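Skivden finger pads and wrist kit – for two-arm benches

Home / Spares / Grippers / Wrist and finger kits

Price: £449 per pair of arms, VAT and delivery included
Stock: on the shelf, goes out within a day or two
Made by: Skivden
Sold and supported by: Rodden

I've been selling bits for small robot arms long enough to know which parts people ring me about, and it's nearly always the last ten centimetres. The motors carry on, the bases carry on, and meanwhile the pads on the fingers go shiny and somebody's mug slides out. So we keep this kit in stock all the time now, and I've had the same one on my own bench since February.

What comes in the box

Four replacement finger pads (two per gripper), a set of wrist screws with spares, a short torque key, a strip of cable clips, a setting gauge and a printed sheet with the zeroing steps on it. The sheet is better than the old one, which had the left and right arms swapped on page two – sorry again to everyone who wrote in about that.

Does it fit mine?

If you have a pair of arms with the Plendmont two-finger gripper, yes. The older Plendmont with the round cover plate needs the adaptor ring as well, and you'll have to ask me for that because it isn't on the site yet. It won't fit the Pasaribu hand. I tried, with a file, and I don't recommend it.

How I set mine up

Power down and let both arms rest before you touch a finger. Take the old pads off one gripper at a time so you don't muddle the screws, wipe the metal with a dry cloth, and put the new pad on with the chamfer towards the tip. Nip the screws up by hand first and then use the key until it clicks once. Once! A second click squashes the pad and you'll never get the fingers parallel.

Then close the gripper on the gauge and look at it against a bright background. If light shows at the tips but not at the root, slacken the lower screw a touch and close it again. Zero the fingers in the software after that, not before, or you'll be doing it twice like I did.

Cables next. I leave a generous loop at the wrist and clip it loosely, then run the arm through its whole reach by hand and watch for the point where the loop goes tight. It's usually with the upper link swung right out to the side, so start there.

The last job is a grip check with ordinary things. You want one object with a rounded surface and one with a proper edge, because new pads can be fine on one and hopeless on the other. I put brown paper down first, which saves the table top and makes it easy to pencil round things if you want to put them back in the same spot.

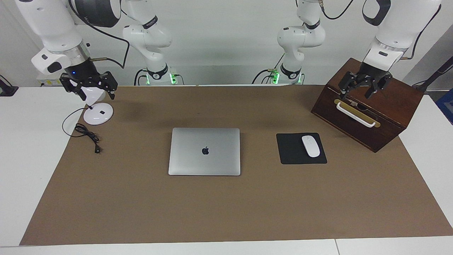

Grip check on the bench: one gripper on the lamp head, the other at the top edge of the wooden box.

Start with a low grip force and go up in small steps. On a curved surface I stop as soon as the thing holds while I nudge it with a finger. Anything with a painted or polished finish, go gently and look at it afterwards for marks. Keep the lead of whatever you're holding well away from the other arm's path, too.

Looking after it

Wipe the pads every Friday, or whichever day you'll remember. A damp cloth is plenty. No solvent, it makes them go hard. Check the wrist screws every 2,000 grips if your software keeps a tally, and if it doesn't, have a look whenever you clean. I get roughly 18 months out of a set of pads, but my bench has an easy life. If yours is picking up metal parts all day, expect a good deal less.

If a finger starts to chatter as it closes, try a fresh zero before you order anything. Most of the chatter calls I get end there.

Fitting service

Monique Arnaud does our fittings and she can do yours in the workshop if you'd sooner not. Send the grippers only, please, with the fingers closed and something soft round them. She checks the wrist bearing while she's in there and will ring you before replacing anything that costs extra.

Returns

20 days from delivery, pads unfitted. Once they've been screwed down I can't sell them again, but if the fault's ours I'll swap them whatever state they're in.

Also useful with this kit: adaptor ring for older Plendmont grippers (ask), spare gauge, cable clips in bags.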